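Loose finger pads on the hand-held grippers

Last Wednesday we had to stop recording at the Milanow site after a finger pad came off one of the hand-held grippers. Nobody was hurt. The pad was found later inside a food packet, and for this reason we treat it as a safety matter and not only as a repair.

The screw behind the pad had become loose. Our checklist asks for a look at the fingers every 4000 grasps, but the counter was set back to zero when the software was updated in November, so the check did not come. Kirui, who supply the pads, have looked at 20 from the same box and found 2 with too little thread glue. Evura has stopped using that box also.

From now on, please pull each pad lightly with your fingers before every session and write the result in the log. If a pad moves, put the gripper aside and tell the Mikora desk. Do not tighten it yourself. 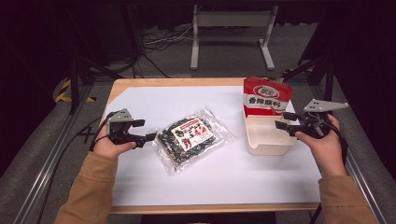

Packet work at the table, one gripper in each hand.

The 124 recordings made before the stop are being checked again and should not be used yet.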